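Stillow Hochbett mit Schreibtisch im Test: viel Metall, wenig Platz

135 Euro Aufpreis verlangt Stillow für die Variante mit Schreibplatz. Dafür, so steht es im Prospekt, bekomme man »ein vollwertiges Arbeitszimmer unter dem Bett«. Ich habe das Modell Kenari seit letztem September in Gebrauch und bin von der Vollwertigkeit noch nicht überzeugt.

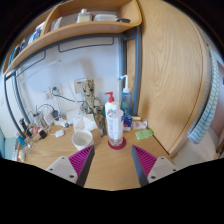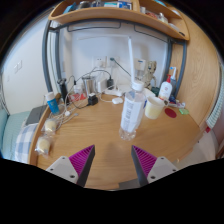 Schreibplatz mit grauem Metallgestell und Regalboden darüber, zwei Ansichten

Zuerst der Aufbau. Die Anleitung spricht von zwei Personen und einem Nachmittag. Nelu Bălan und ich haben den Nachmittag gebraucht und den halben nächsten Tag dazu. Die Schrauben liegen nicht nach Bauabschnitten sortiert bei, sondern in einem einzigen Beutel, und zwei Längen unterscheiden sich so wenig, dass man den Irrtum erst bemerkt, wenn die Querstrebe schon sitzt. Der beigelegte Inbusschlüssel ist ein Witz. Wer einen Ratschenschlüssel besitzt, sollte ihn bereitlegen.

Steht das Bett, wackelt es. Am Anfang wenig, nach vier Wochen deutlich. Stillow empfiehlt auf Nachfrage, die Verbindungen »regelmäßig« nachzuziehen. Was regelmäßig heißt, konnte mir die Hotline nicht sagen. Ich ziehe jetzt alle zwei Monate nach, und seitdem ist es erträglich. Eine Wandbefestigung liegt bei, die Dübel dazu nicht.

Die Leiter hat runde Sprossen. Barfuß ist das unangenehm, mit Socken rutschig. Tamara Cârstea, die das gleiche Bett in der Wohnung über mir hat, umwickelt ihre mit Tennisgriffband. Sieht mäßig aus, funktioniert aber — ich habe es inzwischen nachgemacht.

Zum Schlafen selbst: Der Lattenrost ist besser, als ich erwartet hatte. Er knarrt nicht und biegt sich auch in der Mitte kaum durch. Meine alte Matratze von Brulen passte ohne Lücke hinein. Das Geländer ist allerdings niedrig, und mit einer dickeren Matratze hätte ich da oben kein gutes Gefühl.

Und der Schreibplatz? Die Platte ist in Ordnung, Kratzer hat sie bisher wenige. Die Tiefe reicht für ein Notebook und ein aufgeschlagenes Heft, für einen großen Monitor ist mir der Regalboden zu nah. Abends ist es dort unten zu dunkel, eine Lampe muss also zusätzlich gekauft werden. Wer lange Beine hat, stößt außerdem an die hintere Strebe.

Insgesamt habe ich knapp unter 700 Euro bezahlt, Lieferung bis zur Bordsteinkante inbegriffen. Das vergleichbare Bett von Engelhardt kostet etwas mehr, hat flache Sprossen und stand im Möbelhaus spürbar ruhiger. Zu Hause getestet habe ich es nicht, und Ausstellungsstücke sind meistens ordentlich verschraubt.

Würde ich es wieder kaufen? Für ein kleines Zimmer und ohne Aufpreis vielleicht. Den Schreibtisch könnte man sich sparen und einen eigenen darunterstellen.

Stand: 9. Juli 2018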